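The Semcombe Kitchen Letter
2025-08-13

The table, the bottle and the glass

Hello again, and thank you for all the replies to the last letter. I asked what lives on your dining table when there's no meal going on, and my inbox has been a joy ever since. Seed packets! A sewing machine that gets moved twice a day! One reader in Fledby eats at the corner of a jigsaw puzzle that has been under way since December, and I am rooting for that puzzle with my whole heart.

So this time I want to talk about the drinks end of the table, which came up in more letters than anything else. A lot of you leave a water bottle out all day, and a lot of you drink more because of it. I do too. I used to keep mine in my bag by the front door, and I would get to four in the afternoon with a headache and two coffees in me and no water at all. Then I started standing the bottle on the table in the morning with a glass next to it. That was the whole change, and I'm a bit embarrassed at how well it worked.

The glass matters more than I expected. I know an insulated bottle is perfectly good to drink from, and on the bus I'm glad of it. But at home I love pouring. You get to see the water, you can drop in a slice of cucumber or a bit of mint, and you drink a whole glass at a time where from the bottle I only ever take a sip and wander off. If you have a tumbler with a bit of texture to it, even better. Mine are dimpled all over, from the Neagu secondhand shop (a set of 4, one slightly shorter than the others, no idea why), and they feel lovely in the hand. They also hide fingerprints, which anyone with kids will appreciate.

A few things I've picked up about keeping an insulated bottle nice, because several of you asked:

Take the lid apart. Most lids have a rubber ring tucked inside, and it comes out more easily than you'd think if you use the handle of a teaspoon. Wash the ring by itself in warm soapy water and let it dry flat on a towel. If your bottle smells funny even though you scrub it, the ring is where I'd look first.

Leave the lid off overnight. I stand the bottle open on the rack and put the lid beside it. The one time I closed mine up damp and went away for the weekend I regretted it very much.

Fill it to just under the threads. If you go higher, the lid pushes water out and down the side when you screw it on, and then there's a ring on the table.

Put a spoonful of baking soda in once in a while, fill it with warm water and forget about it until after dinner. Rinse well. It works beautifully on tea stains.

Keep printed ones away from scouring pads. A soft cloth is plenty for the outside, and your rabbit or your flowers or whatever you've got on there will last much longer.

I'm very fond of character bottles, by the way. I know plenty of grown-ups who feel they should have a plain steel one, and I say get the one that makes you smile when you sit down! You're going to look at it all day. A soft color and a simple drawing can cheer up a whole tableful of chargers.

And there will be chargers. I gave up that fight. Every table I know has a power strip on it or under it, plus the tissues, plus a bag of something to snack on. I put the electrical things at one end and the drinks at the other, with a good gap in the middle, and I've stopped feeling bad about the rest. If you can manage one more thing, turn the cable so it doesn't run across the spot where you pour.
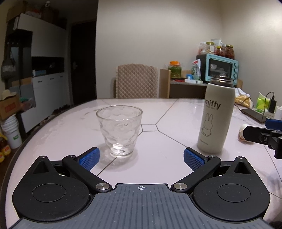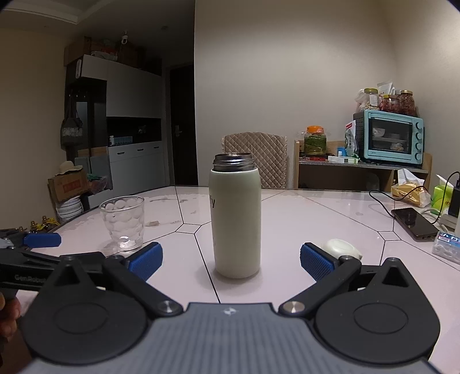 My other discovery this summer is how much nicer a table is when the food you're proud of is in sight of it. A shelf or a low cabinet close by is perfect. I've started keeping my jars out where I can see them, the pickles especially, and I reach for them so much more than when they were at the back of a cupboard behind the rice. Green beans, mustard stems, the chili ones I can only eat a little of. The top of the toaster oven is a tempting spot for jars and I know lots of us use it, so do move them off before you switch it on, and give it time to cool before they go back up.

Several of you wanted my cucumber water again, so: one small cucumber sliced thin, a strip of lemon peel with no white on it, and a pinch of salt if the day is really hot. Leave it in a jug in the fridge for a couple of hours and pour it off the slices. It makes roughly 2 big glasses. I've tried it with ginger as well and liked it, though the ginger takes over if you leave it in until evening.

Now for the mail. A reader on the Vandberg side of town wrote to say she measured how much her favorite glass holds, and it came to 300 ml filled to a sensible height. She drinks one when she sits down to work and one when she gets up, and doesn't bother tracking anything else. I tried it for a week and kept it up very happily. Another reader has had the same water glass for 57 years, a wedding present, the only one left of its set, and drinks from it every single morning. I read that one twice.

For next time, I'd love to hear about your jars. What do you pickle, what do you buy, and what's the one you always run out of first? Send me the size of jar you like too, as I've been arguing with myself about wide mouths and narrow ones all month. Just reply to this letter and it comes straight to me.

The glass swap is on again at the Semcombe library, in the back room with the big windows. Bring any tumblers you've stopped using, wrapped in newspaper please, and take home some that are new to you. Odd ones are very welcome. I'm bringing two jam glasses and hoping to find a partner for my short one.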